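Sorkwood Expands Indoor Service Area and Adds Plivum Wheel Line for Coming Season

PRORNLEY, Dec 24, 2018. Bicycle retailer Sorkwood has completed the expansion of its service department and will stock the Plivum range of road and gravel wheels beginning in April. The enlarged department adds two repair bays, a separate wheel-building station and a parts counter with its own entrance from the rear parking lot.

The wheel-building station is equipped with a truing stand, a spoke cutting and threading machine and a digital tension gauge. Wheels built or rebuilt in the shop will be supplied with a printed tension chart showing the reading for each spoke. Customers may request a second check after the first 196 miles of riding at no charge. The check covers lateral and radial true, dish and spoke tension.

Plivum wheels will be offered in 13 configurations, covering rim and disc brakes and both quick-release and thru-axle hubs. All models are tubeless compatible. Replacement spokes, bearings and freehub bodies for every configuration will be held in stock in Prornley, which removes the ordering delay that has applied to most wheel repairs until now. 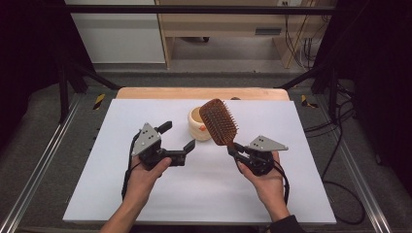 According to Balogh, the distributor of Plivum wheels in the region, stocking spare parts at the retail level should shorten most repairs to a single visit. Balogh added that hub bearings and freehub bodies make up the bulk of its spare parts orders, and that dealers who keep both on the shelf seldom need to return a complete wheel under warranty.

Service intervals for the new wheels depend on use. Sorkwood recommends a bearing inspection at around 3000 miles for bicycles ridden mainly on dry pavement, and earlier for those ridden on gravel or through the winter. Tubeless sealant should be checked separately.

The service schedule has also been revised. Flat repairs, brake adjustments and derailleur adjustments will be accepted at the counter without an appointment. Full overhauls, suspension work and hydraulic brake bleeding will continue to be booked in advance. Bicycles left for service must be clean enough for inspection, and a cleaning fee applies where the drivetrain has to be degreased before work can start.

Existing service plans remain valid under their current terms. Wheel truing is included in all plans; spokes, nipples and rim tape are charged separately. Price lists for wheels and labor are available at the parts counter.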